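Giving Up My Second Coffee

Mar 7, 2018

So I made it through all of February on one cup of coffee a day, and I'm still a little surprised at myself. I used to have one when I got up, one at my desk by ten, and then a big one from Joletti on the walk home (the kind with the foam that gets on your nose). By bedtime I'd be lying there wide awake, planning a trip to places I can't afford.

The first week was rough, I won't lie. I had a headache for 2 days and I was so grumpy that I snapped at a parking meter on Banach Street. After that it got easier, mostly because I started sleeping again - real sleep, the kind where you wake up and don't know what month it is! 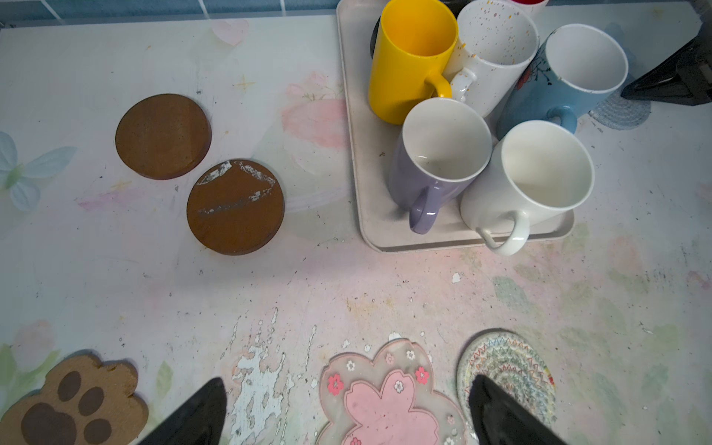 What do you drink in the afternoon now?

Mint tea, most days, or plain hot water with a slice of lemon if I'm feeling lazy. I tried a roasted barley drink from Schnyder too, and it's fine if you don't go in expecting coffee. I did, so the first cup went down the sink. The second one I finished, with a lot of milk in it.

My one cup has to be before seven in the morning or it doesn't feel right, so I've been getting up at six thirty and sitting in the kitchen while it's still quiet. I've read more in those mornings than I did all last fall. I also stopped walking past Joletti and take the long way by the library, which adds twenty minutes if the lights are against me, but I kind of like it now.

Next month I might try switching to decaf on weekends. Or I might not, we'll see how the taxes go.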